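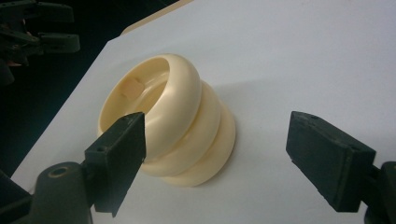

Xiaoyan Xue

11/05/2021

So I've been trying to write more letters. Real ones, on paper, with a stamp I have to lick (okay, peel). It started back when my aunt moved to Balard and told everyone in the family she was done with phones after supper, and if we wanted her we could write. I think she meant it as a threat. I took it as an invitation!

My first letter was terrible. I sat down after dinner with a nice pad of paper and wrote "How are you? I am fine" like I was in second grade, and then I stared at it. I'm used to typing a message and getting something back before I've put the kettle on, and with a letter there's no one there to bounce off. You have to just keep talking. I ended up telling her about the bus being late and a soup I'd made too salty, and I was sure she'd be bored to tears. She wrote back four pages, most of it about the soup.

That's pretty much been my rule ever since. Small stuff. My aunt doesn't want my big news in a letter, she gets the big news from my mother within the hour. She wants to know what I had for lunch and whether the neighbor ever took down that awful wind chime (no).

I do have some opinions now about how to go about it, and since two people have asked, I'll put them here.

First, the paper. I bought fancy paper at the start and it made me nervous, because every crossed-out word felt like a crime. Now I use a plain lined pad from Ledum, the stationery shop near the station, and I cross things out all over the place. My aunt says she likes reading what I crossed out. I've started crossing things out more carefully.

Second, the pen. I can't help you here. I use whatever works. Dehua Dai swears by a fountain pen and has blue fingers all winter long.

Third, when to do it. I tried doing it on a schedule and hated it, it turned into homework right away. What works for me is leaving one letter going on the kitchen table and adding a paragraph whenever I pass by with a cup of tea. Some of my letters take nine days to write and the mood changes completely in the middle. I'll be cranky on page one and then there's a line break and suddenly I'm in love with the weather.

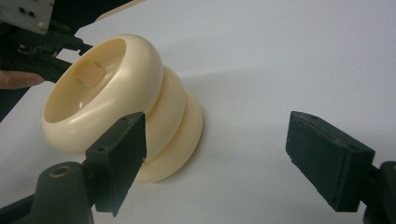

I also stopped apologizing for being slow. Every letter I wrote in the first few months opened with half a page of sorry, sorry, so sorry this took so long, and then I noticed that everybody else's did too. What a waste of a stamp! Now I just start with whatever I was thinking about when I picked up the pen. The last one I sent began with "The plums were a mistake."

Keeping the ones you get is a whole other thing. I have 106 of them so far, which sounds like a lot until you know that my aunt sends postcards too and I'm counting those. For a while they were all in a drawer with the takeout menus. Then I sorted them by person, then by date, then I gave up and put them back in the order they came, everybody mixed in together, and I like that best. Anqi Dong's wedding plans are right up against my aunt complaining about her knees. It reads like a very long conversation between people who have never met.

The envelopes I go back and forth on. They take up room, but the postmarks are nice and sometimes there's a note on the flap that got added at the last second. My aunt puts the real gossip on the flap. Once it was a whole engagement, squeezed in sideways in pencil. So I keep the envelopes.

What I haven't figured out is whether to copy my own letters before I send them. I forget what I said almost as soon as it's in the mailbox, and then an answer comes three weeks later that says "Absolutely not, and tell him I said so," and I have no idea who he is. I tried taking pictures of the pages with my phone, but that felt a bit like cheating, and my handwriting is bad enough the first time around.

I asked about that at the end of my last post and got a few answers.

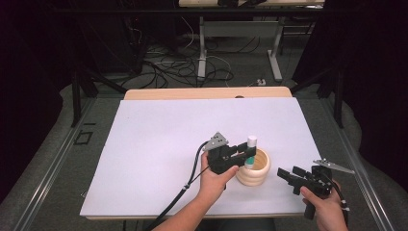
Sihan Lu wrote that copying them is a bad idea, full stop, because once you've got a copy you start writing for the copy. She did it for one November and said her letters came out stiff, like she was hoping somebody would find them in an attic someday. Now she just jots one line on the calendar, something like "told him about the dentist," and leaves it there.

I'm going to try the calendar thing. I've got a letter to Shaohua Feng half done on the table right now, and I've already told him about the plums, so that's the first line. I still need to ask him for the new address in Costa before I seal it.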